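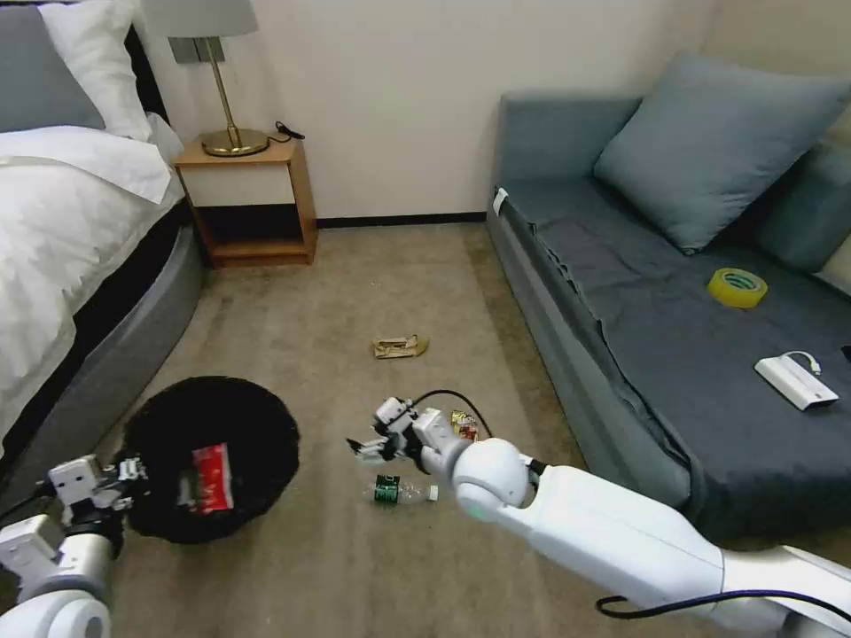

Chantelle Pillay
Secretary to the Design Review Panel

Minutes of the meeting held on March 15, 2019

Present: Naledi Buthelezi (Chair), Ruan Naidoo, Begoñe Nieto, Chantelle Pillay
Apologies: Sipho Molefe

1. Minutes of the previous meeting
Agreed as a correct record and signed by the Chair.

2. Kosell Footbridge
Mr Naidoo presented the revised drawings from Van Wyk. The main span is now 139 metres and the twin masts have been replaced by a single leaning one. Ms Nieto welcomed the slimmer deck but asked how the mast would look from the lower quay – the model showed only the northern approach. Van Wyk to supply two further views.

3. Stunia Pavilion
The Panel considered the proposal for a folded copper roof seating up to 100 people beneath it. The Chair noted that the eaves came very close to the existing lime trees. Approved in principle, subject to a tree survey.

4. Skunditov Library façade
Three samples of glazed brick were passed round. The Panel preferred the darkest. Mr Molefe had sent written comments in favour of the palest, and these were noted. Decision deferred until a full panel can be built on site.

5. Any other business
None.

Next meeting: July, date to be confirmed.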